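Kokitz - sound card firmware notes and playback logs
January, by Wichai Thongdee

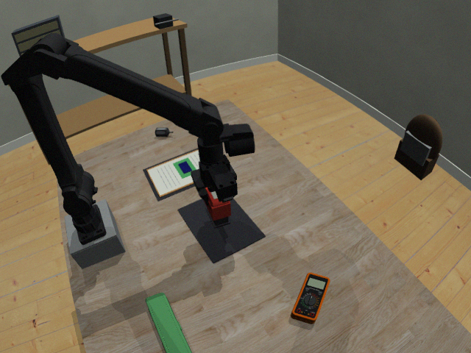
I started Kokitz when my old Amside card stopped playing protected audio after a driver update, and I got tired of digging through dead forum threads to work out which firmware went with which driver. So it's a pile of logs, basically, with one row per playback test, and you can sort it any way you like. 

What's in it

There are 3,344 rows in the main file, playback.csv. Of those, 1,135 come from my own machines and the rest were sent in by people on the old Civness board (thank you, all of you, and sorry for the nagging emails). The columns are card, firmware, driver, player, sample rate, output, result and notes. Result is ok, silent, downsampled or crash. "Downsampled" means sound came out but at a lower rate than the disc asked for, and that one is easy to miss by ear - check the receiver's display if yours has one.

There's also a smaller file, flash.csv, for people who updated the card's firmware themselves. Please read the notes column before you try anything in there. Two of the Amside revisions look identical in Device Manager and take different firmware, and I've killed a card that way.

Getting started

Unzip it anywhere and open playback.csv in whatever spreadsheet you use. If you'd rather use the command line, run

 python lookup.py --card amside --driver 2

and it prints every matching row, newest first. The script was written by Şükran Gökçe, who also fixed my awful date handling, and it needs nothing beyond plain Python.

Known problems

- Row 1,134 has a sample rate of zero. I've left it in so the row numbers still match the old threads.
- Canpolat cards show up under both spellings of the model name. Search for both.
- HDMI and optical got mixed up in some of the early Civness rows. Where the sender wrote back I corrected them, otherwise output says "unknown".
- Nothing on Linux yet. I'd love some!

Sending in results

Copy template.csv, fill in one row per test and mail it to me, or open an issue and paste it there. Please don't round the driver version, I need the whole string. Anything goes in the notes, including swearing.

License

Do what you want with the data. The script is MIT. If you publish something from it, a link back would be nice.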